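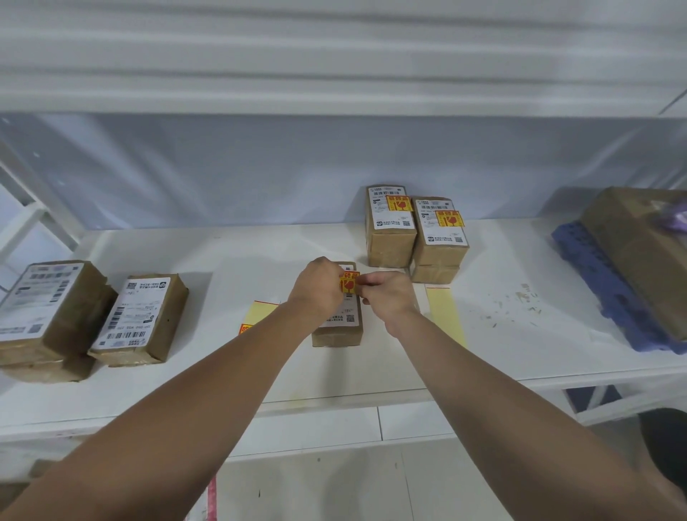 A football play-by-play sheet is the record every other number comes from, so get it right first and worry about the totals later. If you have never kept one, start with a junior varsity game and one other person. You will need a clipboard, two pencils and a stack of blank sheets, plus both rosters. Mark any problem with a roster at the top of it in red before kickoff. A fragile sticker on a small parcel goes on the upper part of the box, over the edge of the label if it has to, and a note about a changed jersey number should be just as hard to miss.

This page covers one team's offense at a time. Expect nearly 70 plays a side in a busy varsity game.

What you need on the sheet

Rule six columns. From left to right they are down, distance, ball on, play, result and tackle. Leave the line above each drive blank so you can write how it started: kickoff, punt, turnover or downs, with the clock time.

Use one letter for each side of the field. For a Jalcombe at Wultano game, J41 means the Jalcombe 41-yard line and W41 means the Wultano 41. The 50 gets no letter. Never write a bare number for any other yard line. At halftime you will not remember which side of midfield it was.

Before the game

1. Get both rosters an hour early and check them against the players warming up. Look closely at the receivers. Players who wear 80 and 81 are easy to mix up from the press box, and in our league they always seem to line up on the same side.

2. Agree on the jobs. One person calls and one writes. The caller keeps eyes on the field and says the ball carrier, the yard line and the tackler, in that order. The writer does not look up until the line is finished.

3. Write down the coin toss, who receives, and which goal each team defends. Put the wind there too if your coaches ask about kicks.

4. Find out who has the official time and whether you can see the scoreboard from your seat.

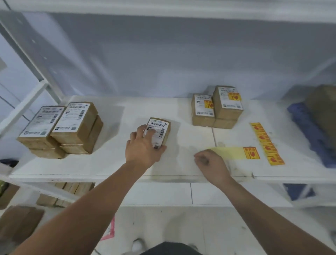
Recording a drive

Fill in the first three columns before the snap. After the whistle, add the play and the new yard line. Leave the yards gained for later if the offense is in a hurry.

A short drive from last season's sheet looked like this:

1-10-W32. Pass to 80, to W41. Gain 9.
2-1-W41. Run, to W39. Loss 2.
3-3-W39. Pass to 81, to J44. Gain 17. First down.
1-10-J44. Pass incomplete, meant for 80.

Each play ends where the next one begins, unless there was a penalty. That is the main check you have while the game is going on. If the two yard lines don't match, circle the line and fix it at the next timeout.

When a play crosses midfield, do the math in two parts. W39 to the 50 is 11 yards, and the 50 to J44 is six more. It takes a second longer and saves a lot of erasing.

Plays that cause trouble

Sacks. In high school stats a sack is a rushing attempt for the quarterback and the lost yards come off his rushing total. It is not a pass attempt. Scorers who learned from pro box scores get this wrong for weeks.

Penalties. Give them their own line. Write the team, the foul and where the ball was placed, and do not add the penalty yards to anyone's rushing or receiving. If the foul brings back the play, draw a single line through it so it can still be read. If the penalty is declined, write "decl" and let the play stand.

Punts. Measure from the line of scrimmage, even though the punter is standing well behind it. The return is a separate entry.

Fumbles. Write who lost it, who recovered it and where. Wait for the officials. Raghda Smadi, who called for me through two seasons at Jalcombe, would say "hold" and nothing else until an arm went up, and I have used the same word with every partner since.

Laterals. Write the whole play out in words at the bottom of the sheet and sort out the yards at home.

At halftime

Add up the rushing first, then the passing. Count first downs separately for run, pass and penalty. Compare your score by quarters with the official book. Fixing a missed extra point takes a minute now. On Saturday morning it means phone calls.

After the game

Copy the totals to a clean page the same night. Then add each drive again from the bottom up. Going in the other direction catches errors you slid past the first time.

Keep the original sheets, even the ugly ones. Coaches ask for them in the spring, and school records depend on them. The oldest sheet in the Jalcombe files is from 1944, in pencil, and you can still follow every drive on it.

I store ours by season in Storex boxes, one folder per game, with the opponent and the score on the tab. Rosters go in the front of the folder and play sheets behind them in quarter order. Stand the folders upright and don't pack them so tight that you have to pull three to get one.
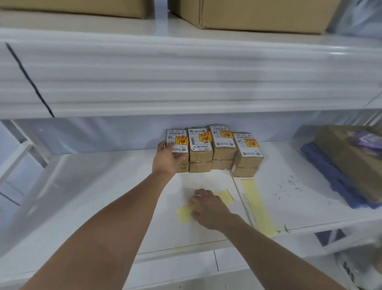

Small parcels grouped at the back of a white metal shelf.

If you send copies to another school, send the play sheets along with the totals. A statistician who disagrees with your rushing number can then find the play in question without calling you.

Rekha Mathur
2018-03-08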